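4.2 Seating height and column inspection

The study desks at Traltstead were fitted in March with chairs from the Mallari range, rated by the supplier for 300 hours of lab use. Imani Biwott and Dorin Cârstea recorded seat height at 13 desks and logged 1,691 readings. Drift was greatest at the desks nearest the door.

The gas column was then examined at close range, with attention to the upper collar and its rim.

Black cylinder with open upper rim, both views.
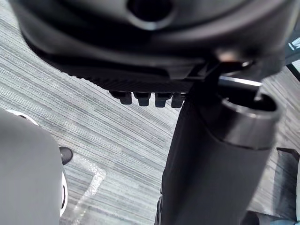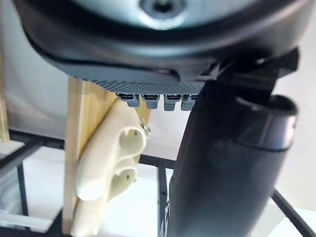
Column diameter was not measured - the calliper on loan from Calum arrived after the test period. Readings taken before the desks were re-levelled have been excluded from Table 6. The remaining data were grouped by desk and colour-coded by row.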